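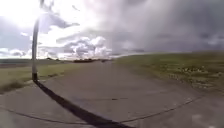
## Re: [flaltadance] Outdoor practice, is the path any good?

Hi all,

Catching up on the list over coffee, so forgive the ramble!

> Has anyone danced on the wide path by the grass slope at Tromdale? I'd love to move the December session there, but my knees have opinions about hard floors.

I have, twice (my knees complained too, but they complain at Vedeck). There's loads of width, enough for long lines if we face down the path. Do look out for the cracks and seams though, there's a long curved one near the pole on the left that'll catch a heel. I'd start us on the far side of it.

Bring sunglasses AND a jacket. With the sun low on one side and big gray clouds on the other, I never know what to wear!

Oh, and I still have 3 pairs of the Vávra shoe covers if anyone wants them.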